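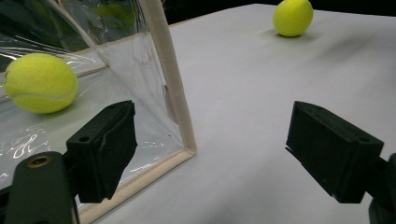 Hajar El Fassi
Responsable de seguimiento técnico, proyecto Sumus

Informe de avance para Slaoui, entidad financiadora
17 de mayo de 2023

Resumen

El periodo cierra con menos datos utilizables de los comprometidos y con un incidente que todavía no damos por explicado. Iman Benmoussa me ha pedido que el informe sea breve y que no alarme. Lo segundo he procurado cumplirlo. Lo primero no ha sido posible, porque la versión breve que circuló internamente daba el fallo por resuelto y no tengo base para firmar eso.

De las 16 sesiones de demostración manual previstas para este periodo se han completado 11. De esas 11, propongo que Slaoui considere entregadas 8. Las otras tres se grabaron con la pinza derecha en un estado que no podemos certificar y quedan apartadas hasta nueva orden. El plan de trabajo decía que a estas alturas estaríamos entrenando el primer modelo con bolsas y recipientes blandos. No lo estamos.

Qué se está haciendo

La tarea del bloque actual es meter y sacar pelotas de tenis de una bolsa de plástico transparente, sobre una mesa cubierta, con una pinza en cada mano del operador. La eligió Iason Zervas por dos motivos que constan en la memoria inicial: el plástico transparente arruina la estimación de profundidad, y una bolsa se deforma cuando se la toca. Ambas cosas son ciertas. También es cierto que en su momento pregunté si convenía empezar por el material más difícil con un equipo recién montado, y que la respuesta fue que así se verían antes los problemas. Se han visto.

Las pinzas son las de Loditier, con los dedos que nos adaptó Sirnano. El operador las lleva en la mano y las cámaras recogen la apertura y la posición. La apertura se mide en un codificador dentro del cuerpo de la pinza y viaja por cable hasta el equipo de registro. Recalco lo del cable porque es el centro de este informe.

El incidente

Durante la novena sesión, con Abdelkrim Mahrous como operador, la pinza derecha dejó de enviar la apertura mientras los dedos estaban cerrados sobre una pelota. El registro no se detuvo. Tampoco avisó. El programa siguió escribiendo el último valor recibido, con marca de tiempo nueva en cada línea, como si la pinza continuara cerrada. Abdelkrim soltó la pelota dentro de la bolsa, abrió, volvió a por la siguiente y terminó la tanda entera. En los datos, la pinza no se abre nunca.

Lo descubrió Shaimaa Badawi al revisar las curvas, y no el mismo día. Entre medias se grabaron dos sesiones más con el mismo montaje. En una de ellas la señal se congela en dos momentos distintos y se recupera sola. En la otra no hemos encontrado ningún corte, pero no encontrarlo y que no exista son cosas diferentes, y por eso también está apartada.

Hay una segunda parte que en el resumen interno se quedó en una línea y que a mi juicio merece más. Al seguir el cable de la pinza derecha, Shaimaa encontró la funda pelada en el punto donde baja por el canto de la mesa. El operador gira la muñeca en cada agarre y el cable roza siempre en el mismo sitio. La tensión que lleva es baja y no hubo daño a nadie. Aun así, un cable pelado junto a la mano de una persona es un asunto de seguridad, y lo he registrado como tal aunque la hoja de incidencias de Sumus solo tenga casillas para el brazo robótico.
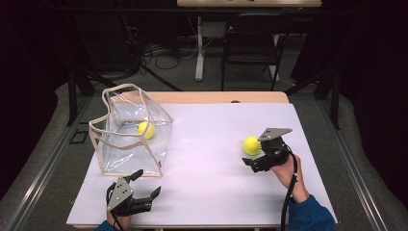

La explicación que se ha dado es que el roce del canto cortó la funda, el conductor hizo mal contacto y de ahí la congelación. Es razonable. Lo que me impide darla por buena es que, al sustituir el cable en banco y mover el nuevo con la misma amplitud, la señal volvió a perderse una vez. Una sola, y no hemos sabido repetirla. Iason sostiene que fue un conector mal apretado al montar la prueba. Puede ser. No se comprobó el apriete antes de desmontarlo, así que no lo sabremos.

Otras hipótesis que siguen abiertas:

El conector del propio cuerpo de la pinza. Loditier pide que se lo enviemos para inspeccionarlo, lo que nos dejaría con una sola pinza. Hemos pedido una unidad de préstamo y no hay respuesta.

El programa de adquisición. Que repita el último valor cuando no recibe nada es una decisión de diseño, no una avería, y nadie del equipo recuerda haberla tomado. Está en el código desde las pruebas del año pasado. Con cualquier otra causa física, el daño a los datos habría sido el mismo.

Los dedos de Sirnano. Los descarto casi del todo. Los menciono porque el proveedor los ha revisado por su cuenta y ha mandado una nota diciendo que están bien, y prefiero que conste que nosotros no se lo habíamos preguntado.

Medidas tomadas

El cable dañado se ha retirado y está etiquetado. No se ha tirado, a pesar de que el primer impulso fue ese.

El programa ya no rellena los huecos. Si pasa más tiempo del admitido sin lectura, escribe un valor nulo y suena un aviso. Shaimaa lo ha probado desconectando el cable a mano en mitad de una grabación. Funciona con la desconexión completa. Con un contacto intermitente muy breve no lo hemos podido verificar, por la razón evidente de que no sabemos provocarlo a voluntad.

Antes de cada sesión, el operador abre y cierra las dos pinzas hasta el tope y otra persona mira la curva en pantalla. Abdelkrim propuso repetirlo también al final, y se ha incorporado. Es la medida más barata de todas y la que más confianza me da.

Se ha pedido una guía para que el cable suba por el antebrazo en vez de caer por el canto de la mesa. La primera versión le tiraba del codo a Abdelkrim y cambiaba la forma de agarrar, con lo que habríamos arreglado el cable a costa de grabar movimientos que ninguna persona hace. Se está rehaciendo.

Medidas que se propusieron y que no apoyo

Reconstruir la apertura de las tres sesiones apartadas a partir del vídeo. Iason ha hecho una prueba y los resultados son aceptables cuando la pelota está sobre la mesa. Dentro de la bolsa, los reflejos del plástico confunden al estimador. Es decir, falla en la parte de la tarea por la que se eligió la tarea. Si Slaoui quiere esas sesiones como material aparte, marcadas como reconstruidas, no me opongo. Sumarlas al total entregado sería engañarnos.

Recuperar el calendario añadiendo un segundo turno. El operador sostiene una pinza en cada mano durante toda la tanda y el cansancio se nota en las curvas antes de que él lo diga. Más horas nos darían más sesiones y peores.

Sobre las 8 sesiones que sí se entregan

Se han revisado una a una buscando tramos en los que la apertura se mantenga constante más allá de lo creíble. En una mano humana la lectura tiembla siempre un poco, también con los dedos apretados, y una línea perfectamente plana delata la congelación. No aparece ninguna. Con ese criterio las doy por válidas. El criterio se escribió después del incidente y sobre un único caso claro, de modo que conviene tomarlo con la cautela correspondiente.

La calidad de las demostraciones en sí es desigual. Sacar la pelota sale bastante peor que meterla, y la bolsa se desplaza sobre la cubierta de la mesa cuando la pinza empuja la pared. No es un fallo, forma parte de lo que se quiere aprender, pero en la propuesta se habló de una tarea «sencilla y repetible» y no me parece ninguna de las dos cosas.

Calendario

El plan revisado que Iman presentará recupera las cinco sesiones pendientes antes de que acabe mayo. Lo considero optimista. Depende de que llegue la unidad de préstamo, de que la guía del cable quede lista a la primera y de que no vuelva a perderse la señal. De las tres condiciones, solo la segunda está en nuestras manos.

Mi recomendación es que no se abra el bloque siguiente, el de recipientes con tapa, hasta haber completado esas cinco sesiones con el aviso activado y sin un solo valor nulo. Si aparece uno, se para y se busca. El coste es retrasar el entrenamiento. Iman no está de acuerdo y lo expondrá por separado; me parece correcto que Slaoui reciba las dos opiniones.

Presupuesto

Sin desviaciones de importancia. El cable de repuesto y el material de la guía se cargan a la partida de fungibles. El envío de la pinza a Loditier, si se produce, no estaba previsto, y está por aclarar si lo cubre la garantía. El proveedor ha contestado a esa pregunta con otra pregunta sobre el uso que se le ha dado al cable.

Lo que pedimos a Slaoui

Que acepte 8 sesiones como entrega parcial del periodo.

Que indique si le interesan las tres apartadas y en qué condiciones.

Que autorice la compra de una tercera pinza con cargo al remanente de viajes. Con dos unidades, cualquier avería nos detiene por completo, y eso ya figuraba como riesgo «bajo» en la tabla de la memoria inicial. Pido que se corrija la tabla.

Se adjuntan las curvas de apertura de las 11 sesiones, sin filtrar, y la hoja de incidencias con la casilla añadida a mano.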